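Subject: Re: [asiment] Moving to a smaller kitchen - where to start?

Hello all,

I read the message from the new member in Kuddale and I wanted to answer already last week, but I had to find my old notes first. We did the same move in October two years ago, from a house with a pantry to an apartment where the kitchen is one wall and a window. I will answer under the parts of the message, I hope the quoting comes through correctly. Last time my mail program put everything in one block.

> We have to be out of the house by the end of the month after next. The new kitchen has two upper cabinets, two lower ones and three drawers. I have started with the big pots but I feel I am going nowhere. Do people here start with big things or small things?

Small things. I know the usual advice on this list is the opposite and I respect it, but I have tried both. With the big pots you look at each one for a long time, you remember who gave it to you, and at the end of the evening you have decided on two pots. The small things go fast and they make you warm for the harder decisions. Also the small things are what really fills the drawers. A pot is in your way, but you see it. The small bags and tubes and half boxes you do not see, and there are very many of them.

I took one drawer each evening and put a limit of 15 minutes on the kitchen timer. When it rang I stopped, also when the drawer was not finished. Then the rest of the drawer went back in and I took it again the next evening. My husband thought this was foolish, to put things back. But if I did not put them back, we had no place to eat breakfast.

The first drawer I did was the one with party things: toothpicks, paper cups for muffins, birthday candles, straws, the little flags one puts in cheese. I believed we had no toothpicks and had bought them again every winter.

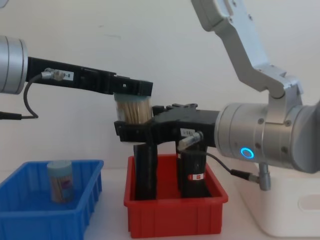
Toothpicks in a clear tube.

My rule for this kind of thing is now that it must stay in a container I can see through, and when there are two of the same, the older one is finished first and stands in front. If you have loose toothpicks in a paper box that is open at one corner, please throw away the paper box and put the toothpicks in something with a lid. They get into everything. I found one inside the rubber seal of the oven door when we gave the house back, and I still don't know how.

> I bought some clear boxes at Helard but I think I bought the wrong sizes, they are too deep for the drawers. Should I return them or find another use?

Return them if you still have the receipt. Helard was always correct with me about returns, but you must go to the desk by the entrance and not to the normal register. I have to say also that I would not buy any box before the move. Measure the drawers in the new kitchen from the inside, with the drawer closed as far as it goes when something stands in it. In our apartment the drawer was high enough on paper, and then there was a wooden bar across the front under the counter, and everything taller than a coffee cup hit the bar. We had to take the box out sideways with two fingers. I had bought the boxes for 200 in total, because it was the end of the year and they were on sale, and I used perhaps half of them.

For sorting before the move you need open bins, and these can be any bins. They do not have to match and they do not have to be nice. They are work tools. I used one for what comes with us, one for what goes to other people, and one for "I do not know." The third one is important. If you do not have it, everything you do not know goes to the first bin, and then you have moved it.

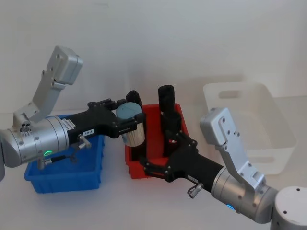
Three plastic bins on a white table.

When the "I do not know" bin was full I did not go through it the same day. I wrote the month on a piece of tape and put it in the hallway where I had to walk past it. Whatever I took out to use, stayed with us. After some weeks I had taken out the lemon squeezer and one sharp small knife, and nothing else. The rest went away without looking at it again. I think the looking again is where most people lose, at least I do.

> My mother-in-law says to label everything before packing. I don't know, it seems like a lot of work for a kitchen this small.

Here I am a little on the side of your mother-in-law, sorry. But label the outside only, and with the room and the day you will need it, and do not make a list of what is in it. "Kitchen, first morning" was the best label I wrote. In this box were the kettle, cups, bread knife, one pan, dish soap, a cloth, and coffee. All other kitchen boxes were only "kitchen, later." I know one member wrote here that she numbers the boxes and keeps a table on the computer. I tried this also, and stopped at the second evening, the computer was in a box.

For the cartons themselves, we bought the double wall ones from Tokarz. They cost more than the simple ones and for books I would pay it again, but for the kitchen it was not needed, if you do not fill them too much. What I would pay for again is the paper. Take white packing paper and not newspaper, the black from the newspaper comes off on light plates and you wash everything twice - one time before the move because you think you should, and one time after because you must.

Flat cartons are also useful in the new place, so do not give them all away on the first day. I laid one on the kitchen floor under the table legs while we pushed the table to its place, and others stood behind things so that the wall stayed clean. We had fresh paint, white, and I was very careful with it, and still we had marks after the first afternoon.

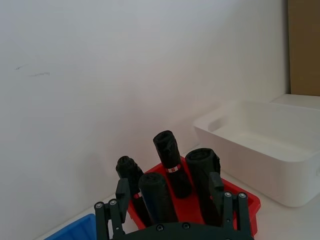 If you have painted walls in the new place, ask for the name of the paint and how matte it is. With a very matte white you cannot rub. I rubbed one gray mark near the light switch with a wet sponge, and the mark went away but now there is a shiny place the size of my hand, and in the evening with the lamp on you see only this. The better way was a dry white eraser, the kind from school, with very little pressure. Try it first behind a door. For the marks that stay I have a small jar of the paint and I touch them once in spring.

> Last question, and maybe it's a silly one. How clean do you get things before you pack them? I have been packing some stuff as it is because I am tired, and then I feel bad about it.

It is not silly, and please do not feel bad. My order was like this:

- Everything with fat on it gets washed before, without exception. The baking sheets, the top of the oil bottle, the shelf where the oil bottle stood.
- Everything that only has dust can be packed with dust and washed in the new sink, where you will want to rinse it anyway.
- Everything with water inside must be open for one night. Kettle, thermos, coffee machine, the tray under the dish rack.

The last one I learned by a mistake. I packed the thermos closed, it went to the bottom of a "later" box, and I opened it five weeks after. I will not describe it.

For the bottles and jars with a narrow neck I tell you what we do. Dry rice and a spoon of dish soap and a little warm water, close it, shake it, and leave it while you do another shelf. Then rinse two times. For wide jars a brush is faster. I keep the brushes for the kitchen together in one place and the brushes for the bathroom in another, and since the move they have never met.
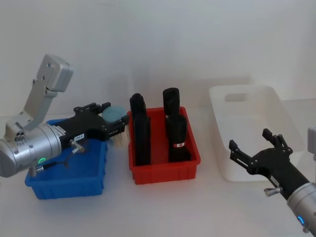
A brush should also dry with the hair free, so do not stand it on its head in a cup. Mine got an odor in the first summer in the apartment and I thought it was the drain. We had even a man come for the drain. Now the brush is washed with hot water and soap at the end of the week and I change it before it looks terrible. It is a small cost compared with the man for the drain, who took 100 for looking.

About the money in general, as somebody asked for this in the other thread: our whole move, without the truck, was 350. This is cartons, paper, tape, the boxes from Helard which I said were too many, and a second tape because the first one did not stick in the cold garage. If I did it again I would leave out the boxes and buy the good tape at once.

One more point and then I stop. Several of you wrote that the new member should sell the good pots. I would wait with this. In the small kitchen we use the big heavy pot more than before, because there is only place for one, and so it is always on the stove and always the one we take. What we did not need was the set of four medium ones. But you cannot know this from the old kitchen, where everything had its hook. If you have a cellar in Kuddale or a friend with a dry shelf, leave the pots there for the winter and decide when you have cooked a few months in the new place.

For the moderator: the link to the Asiment drawer table in the list footer does not open for me, I get an empty page. Is it only me? I wanted to look up the inside depth for the narrow cabinets and had to measure again.

Good luck with the move, and please write how the three drawers were divided at the end. I gave one whole drawer to towels and I am still not sure about it.

Many greetings

> --
> asiment mailing list
> small kitchens, storage and moving
> Please quote only the part you are answering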